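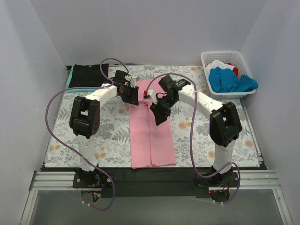

3 min read

Home | Builds | Workshop Notes | Subscribe

Bench update: the folding arms, March 2025

Hi all, and welcome back to the arms! If you joined since October, the short version is that I have a corner of the shared shop at Molier, I have two robot arms bolted to a rail, and I am trying to get them to fold my laundry. I've been calling the whole rig Jurell (the name was on a box I kept parts in for years, and it stuck).

The big news is that I'm finally working on long folds. Up to now everything was washcloths, and washcloths are easy. You grab two corners, you bring them over, you go get coffee. The pink cloth is a whole different animal. Once it's folded lengthwise it turns into this long skinny strip, and both grippers have to come in to the top end practically nose to nose. I spent most of two weekends just on that -- getting them close enough to share the same bit of fabric without one knocking into the other. My fix is pretty dumb. The left arm gets to go first, always, and the right one waits until the left has stopped. It's slow, but I haven't had a crunch in 13 days and I'll take it.

Cables! Several of you wrote in about cables. Yes, they're still purple, and yes, they still loop all over the place. I tried tying them down along the forearms and hated it. The elbow would bend, the cable would go tight, and the gripper would twitch right when I needed it to hold still. So I went back to big lazy loops with lots of slack. The price is that a loop can drag across the cloth and undo a fold I was proud of. I have a cable arm from the scrap bin that I might hang over the top, if I can find a way to mount it that doesn't shade the table.

The rail is still my favorite part of this build. Both bases sit on one piece of aluminum extrusion along the front, so when I want to change the spacing I loosen a few bolts, slide, tighten, and go. If you're starting your own two-arm project, please do this first. I had mine screwed straight into a board last year and every little change meant new holes. That board looks like Swiss cheese now.

A couple of people asked about the fern tablecloth. I like it! It also grips a little, which the bare tabletop did not, and the cloths used to skate away from me. The one thing I'd watch for is that a patterned cloth gives the vision side more to chew on. I run Nam for that part (my own pile of scripts, nothing fancy), and it needed a fresh set of practice grabs before it would stop reaching for blossoms. I logged 2,339 of them. Some of those were at midnight and you can tell.

What's next: the basket in the back corner. There's a bright blue thing in there, a white one, something red, and I want the arms to pick one out, lay it flat and fold it with no help from me. Right now I do the picking out by hand, so that's a pretty big chunk of the job I've been skipping. Dark fabric is going to be rough too. The black piece in the other corner is my test for that, and so far Nam can't find the edges on it unless I turn the lights way up.

I also owe you the bracket files. They're going up on Classide as soon as I fix the gripper mount, where one hole is off by 2 mm and I've been filing it out every single time like a fool. If you print a set before then, print that piece last.

Shop hours at Molier are the same as before, and I'm usually at the back bench on Saturday mornings if you want to come poke at it. Bring a towel. Seriously, I need more towels, mine are all the same size.

100 shares | 13 comments

Contact | Copyright Jurell Bench Notes | Back to top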